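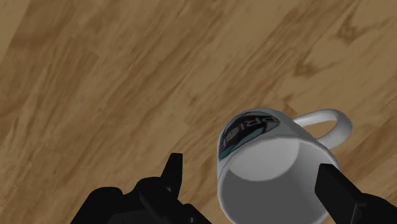 Wrist view in Plotine simulator, mug on its side, fingers open. Attached by Bezawit Gebreyes.

Ticket 928
Product: Ruso two-finger gripper kit with Plotine simulator
Opened by: Bezawit Gebreyes, Eltwood
Assigned to: Dae-han Sun
Status: waiting for customer

Bezawit Gebreyes, 09:14
Good morning. We have the Ruso kit on trial since September and I am testing the mug task in simulation before we use the real arm. When the mug is standing, the grasp is fine. When the mug is lying down, the right finger goes too near the rim and the planner stops with "finger contact before close". The picture is from the wrist view at the moment of the stop. You can see the right finger is over the rim and the left one still has a space to the mug.

I have tried:
-- a new seed for the start pose, same result
-- the slower approach speed, same result, only later
-- the floor changed from wood to plain grey, no difference

The mug is the white one with the handle and the round logo, from the object pack. I did not edit it.

Dae-han Sun, 10:02
Hello Bezawit, thank you for the clear report. Two questions please. Which version of the object pack do you have? And is "centre on handle" switched on in the grasp settings? With this option the planner takes the middle of the whole object, handle included, and for a lying mug this can move the target to one side.

Bezawit Gebreyes, 10:40
Object pack 2. The option was on, I think it is on by default. I switched it off and ran the task six times. Now it stops less often, but it still stopped in two of the runs. In both the mug was turned with its opening to the fingers, as in my picture.

Dae-han Sun, 11:25
I could repeat it here with your pose file. For an open rim that faces the gripper, the planner treats the mug as a closed cylinder, so it does not know there is an edge to go around. Please try this:

1. Open the grasp settings for the mug and set the shape to "hollow".
2. Set the rim margin to 6 mm.
3. Save, then reload the scene. Without the reload the old shape stays in memory.

Keep "centre on handle" off for now.

Yeshi Weldu, 13:08
I work with Bezawit and I am writing because she is in a meeting. Step 1 is not possible for us. The shape list is grey and I cannot click on it. Is it locked in the trial licence? The manual does not mention it, and if it is so, I would like to know before we decide about buying.

Dae-han Sun, 13:31
Hello Yeshi. It is not the licence. The objects in the pack are read-only, so you must first make a copy (right click, "Duplicate to project") and then change the copy. I agree the manual should say this. I have sent a note to Wubit Mekonnen, who looks after the documentation.

Please send me the log after the next runs, also if all of them pass. I will keep the ticket open.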